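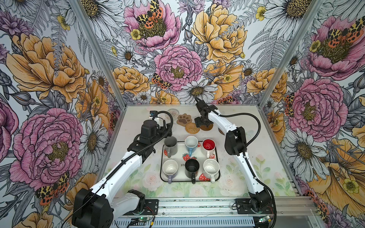 Serving hot drinks to a small table is mostly a matter of setting out, and most of what goes wrong goes wrong before the kettle is on. This week is about the tray: what goes on it, which way round, and what the drinks land on at the other end. A tray of six is the size we use throughout the unit. Two rows of three is the usual arrangement, as on the strawberry tray, where every handle points to the front so that the person carrying can also be the person handing out. The mugs don't match and they don't need to. A grey one and a speckled one with a mushroom on it will hold the same tea.

## Before the session

Read pages 1 to 4 of the unit booklet. Bring a clean tea towel and tie long hair back. The Wednesday group meets in the upstairs kitchen, and Graça Lobo will be taking the first half.

## Laying the tray

1. Wipe the tray, both sides. A damp underside marks a polished table.
2. Put the back row down first, then the front row. Doing it the other way means reaching over mugs you have already placed.
3. Leave a gap between mugs that a finger will pass through. They chip each other at the lip when they touch.
4. Turn the handles. For a tray you will serve from yourself, point them towards you. For a tray left on a side table for people to help themselves, point them outwards on whichever side people will come from.
5. Lift the empty tray once and put it down again. If anything slides, start again with a non-slip mat or a folded cloth.

Fill after laying. Carry at waist height with both hands, and stop filling a good thumb's width below the rim. Most people overfill on their first attempt.

## Mixed mugs

Hotels buy one pattern by the case. Community kitchens, offices and houses have whatever has arrived over the years, and you should be able to lay a decent tray from that.

- Similar heights go in the same row, with taller ones at the back.
- Spread the strong colours out. Two black mugs side by side look like a hole in the tray.
- Check the inside as well as the outside. Tea in a mug with a white interior is easy to judge for strength. In a dark interior you can't see it properly, so time it instead. A bright red interior makes milky tea look odd, and some people will send it back.
- Different mugs help people find their own again. If you have six guests and six different mugs, say which is which as you hand them over ("lavender handle, no sugar") and write it down if you can't hold it in your head.

Soon-im Um asked last term whether a picture on a mug should face the guest or the server. There is no rule. I face it to the guest, but the handle comes first, and if the handle is where it ought to be then the picture goes where it goes.

## Coasters

Put coasters down before the tray comes in. It is awkward to do it afterwards, with one hand under a full tray.

**Glass.** Easy to wipe and doesn't stain. A ridged one gives a drip somewhere to go. Hard on the base of a mug if it is banged down, and noisy.

**Cork.** Quiet, light and good with heat. Takes up spills, so it stains and will eventually smell if put away damp. Stand it on edge to dry.

**Woven rattan.** Good with heat but lets liquid straight through to the table. Fine for a dry mug, poor for an iced drink. Brush out crumbs with a dry pastry brush.

**Shaped coasters** (paws, leaves and so on). Check that the foot of the mug sits fully inside the outline. If it overhangs, it rocks.

One coaster for each guest is the standard. If you are short — four coasters and six mugs, say — give them to the people sitting at the bare wood and put the others where there is a cloth.

## Practical

Work in pairs. One lays, one checks, then swap. Dong-hyun Son has the tick sheets. You will lay one tray from the matching set and one from the mixed shelf, and carry both, filled with cold water, from the counter to the far table and back. Note any spill on the sheet, however small.

Marks are for the layout, the carry and the clearing. Clearing is the part people rush. Mugs come off the table handle first, coasters are stacked last, and the tray is wiped before it goes back on the rack.

Hand your sheet to Ayanda Du Plessis before you leave.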